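Enanberg Parking and Access Working Group
Minutes of the September meeting

Meeting opened 4:05 p.m. Chair: Tolera Demissie. Apologies were received from the Joma representative, who submitted written remarks on item 3.

1. Previous minutes

The minutes of the last meeting were accepted with one correction. Under item 6, "north ramp" should read "north stair." The action on drain covers is closed. The action on the height bar at the Zukwood entrance remains open pending the supplier's drawing.

2. Permit tags and stock control

The permit office reported that the changeover to barcoded tags is behind schedule. Tags issued under the old numbering are still accepted at the gate, but the reader logs them as manual entries, and these have to be reconciled by hand at month end. The group discussed whether to set a cutoff. It was agreed that old tags will be refused after a notice period of 12 weeks, counted from the date the letter goes out.

Label placement was raised again. A label running along the long side of the tag reads more reliably at the gate than one across the short side, where the holder clip tends to cover the last bars. The office will keep the long-side placement and amend the order form. Returned tags are to be wiped, checked against the register and put back in stock. Damaged tags are to be written off the same day. A barcode label on a flat black item:
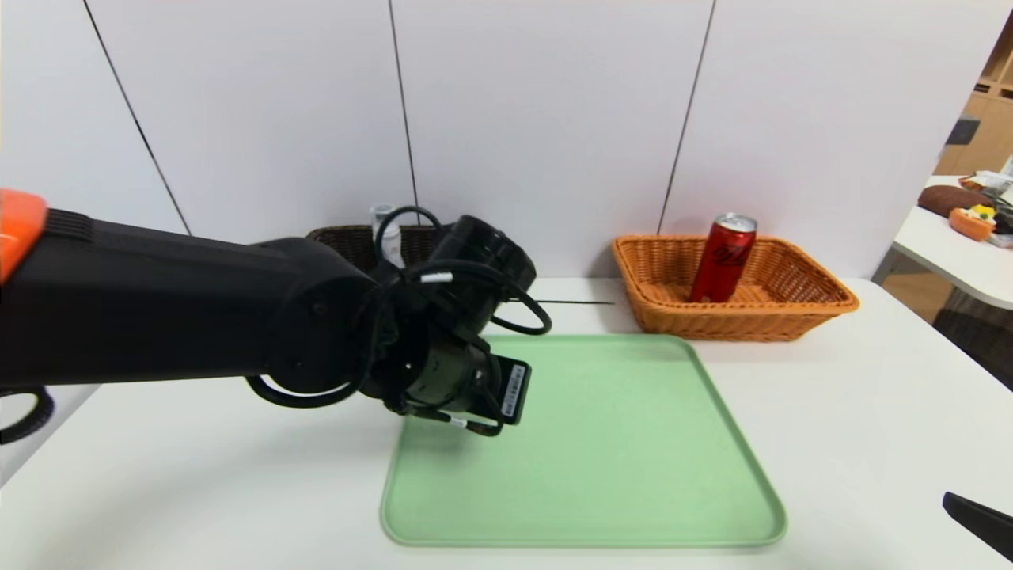

3. Zukwood lot: resurfacing and temporary closure

Darwish has confirmed the sequence of work. The lower deck will be closed first, then the upper deck. Both decks will not be closed at the same time. Access to the loading bay will be kept open through the side lane, one vehicle at a time, controlled by a signal.

Joma's written remarks asked for deliveries before 7 a.m. to be exempt from the signal. The chair noted that the signal is a condition of the traffic plan and cannot be waived by this group. Joma will be advised to contact Darwish directly. Joma also asked for a longer turning area at the foot of the side lane. Darwish will check the swept path for a box truck and report back.

Line marking will follow the existing layout except at the west wall, where 5 spaces will be lost to the new drainage channel. Replacement of these spaces elsewhere was discussed without agreement. Deferred.

4. Signage

The draft sign schedule was reviewed. Changes requested:
– The arrow on the exit sign at the upper deck to point left.
– "Visitors" to be used throughout in place of "guests."
– The clearance figure to be removed until the height bar drawing is received.

The revised schedule is to be circulated before the signs are ordered.

5. Litter and recycling

Complaints have been received about overflowing bins by the pay station. The present contract provides 2 collections a week. The contractor has quoted for a third, but the group considered the price high and asked first for a separate container for drink cans, these being the bulk of the volume. The scrap value is small and will be left with the contractor.
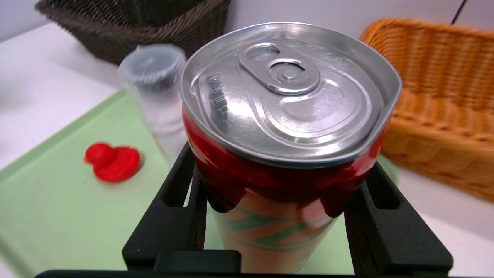 The separate container will take aluminum only. Glass and cartons stay in the general stream for the time being, as the contractor has no route for them at this site. The lid opening should be round and sized to a standard can, to discourage other waste. The container is to be fixed to the slab and kept clear of the wheelchair route. A review will take place after one full quarter.

6. Lighting

The survey found 16 fittings below the required level on the stairs and along the back fence. Stair fittings will be replaced first. The fence fittings share a circuit with the barrier, so that work will be done during the lower deck closure, when the barrier is out of service anyway. The timer settings were not reviewed – carried forward.

7. Other business

A question was asked about bicycle racks at the north stair. There is no budget line for this. The chair asked for a written proposal.

Actions

Permit office: issue cutoff letter; amend tag order form.
Darwish: swept path check; confirm dates for barrier shutdown.
T. Demissie: reply to Joma; obtain height bar drawing; request revised quote from waste contractor.
Facilities: circulate revised sign schedule; order stair fittings.

Meeting closed 5:20 p.m.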